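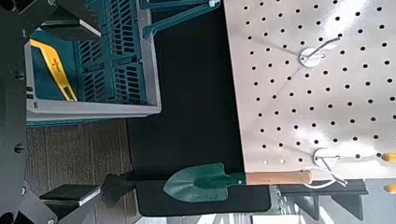 Figure 4-1. Garden trowel with green blade and wooden handle.

4. Setting Up a Room Project in Betero

This section covers the creation of a room project in Betero, the layout tool supplied with the Enusix Design Suite. Complete Section 3 (Installation and License Key) before you start. Measurements may be entered in inches or in millimeters. Do not mix the two within one project.

4.1 Before you begin

Have the following at hand:

Room length, width and ceiling height, each taken at two points
Position and width of every door and window
Height of each window sill above the finished floor
Location of outlets, switches, vents and radiators
The client code, if the project will be billed through Ilolitz

Measure from finished surface to finished surface. Where baseboard is in place, measure above it and enter the baseboard depth separately in step 6 of 4.3.

Note: If the two readings for a wall differ, enter the smaller one. Betero places furniture against the smaller figure and reports the difference as a gap on the clearance sheet.

4.2 Creating the project file

1. Open Betero and select File, New Room Project.

2. Enter a project name. Names may contain letters, numbers and hyphens. Spaces are changed to hyphens when the file is saved.

3. Select the unit of measure. The unit is fixed once the first wall has been drawn.

4. Select a room type. The room type sets the default clearances only and can be changed later under Project, Properties.

5. Enter the client code or leave the field blank. A project without a client code is saved as a draft and cannot be sent to Ilolitz.

6. Click Create. The drawing area opens with the grid switched on.

Caution: Do not store the project file in the Enusix program folder. Files in that folder are removed during an upgrade.

4.3 Drawing the walls

1. Select the Wall tool (W).

2. Click once to set the first corner. Start at the corner to the left of the main door and work clockwise.

3. Move the pointer in the direction of the wall, type the length, and press Enter.

4. Repeat for each wall. Corners snap to 90 degrees. For an angled wall, hold Shift while moving the pointer and type the angle after the length, separated by a comma.

5. Close the room by clicking the first corner. The floor area fills with light gray when the outline is closed.

6. Select all walls, open the Properties panel, and enter wall thickness, ceiling height and baseboard depth.

If the outline does not close, the status bar shows message 1099 (Open boundary). Zoom in on the first corner and drag the loose end onto it. If the message remains, one of the wall lengths has been entered incorrectly. Check the lengths against your site notes before forcing the corner closed, as a forced corner changes the last wall and leaves the others as typed.

4.4 Adding doors and windows

1. Select the Opening tool (O) and choose Door, Window or Pass-through.

2. Click the wall. The opening is placed at the pointer.

3. In the Properties panel, enter the distance from the left-hand corner to the edge of the opening. Left is taken as seen from inside the room.

4. Enter width and height. For windows, enter sill height.

5. For doors, set the swing direction. The swing area is treated as occupied floor and no furniture can be placed in it while Clearance Check is on.

Sliding and pocket doors have no swing area. A pocket door does reserve the wall cavity, and wall-mounted items placed over the cavity are marked in red.

4.5 Loading the Kramer finish library

The Kramer library contains 3746 paint, fabric and flooring finishes. It is not loaded by default.

1. Select Library, Add Library.

2. Browse to the Libraries folder and select Kramer.

3. Tick the groups you need. Loading the full library slows the finish browser on older computers.

4. Click Load and wait for the progress bar to clear.

5. Restart Betero.

Finishes are listed under 13 headings. To apply a finish, drag it from the browser onto a wall, floor or furniture item. Hold Ctrl while dragging to apply it to all surfaces of the same kind in the room.

Note: Colors on screen are for planning only. Order a physical sample before you specify a finish. Fabric finishes in particular vary between dye lots, and the library is updated just once a year, in July.

Withdrawn finishes stay in existing projects but carry a W mark in the schedule. They cannot be applied to new surfaces.

4.6 Running the clearance check

1. Select Tools, Clearance Check.

2. Review the default walkway width and change it if local rules or the client's needs call for more.

3. Click Run.

4. Open each item in the results list. Red items overlap a wall, an opening or another item. Yellow items fit, but leave less than the set walkway width.

5. Move or replace the red items and run the check again. Yellow items may be accepted with a comment.

The check covers the floor plan only. It does not test hanging lights against door height, or the open position of cabinet doors. Check these by hand in elevation view.

4.7 Saving and sending

1. Select File, Save.

2. Select File, Send to Ilolitz.

3. Choose the sheets to include: plan, elevations, finish schedule, clearance sheet.

4. Click Send. A receipt number appears in the status bar. Record it with the project papers.

Caution: Sending locks the current revision. To make changes after sending, select File, New Revision. For revision numbering, see Section 5.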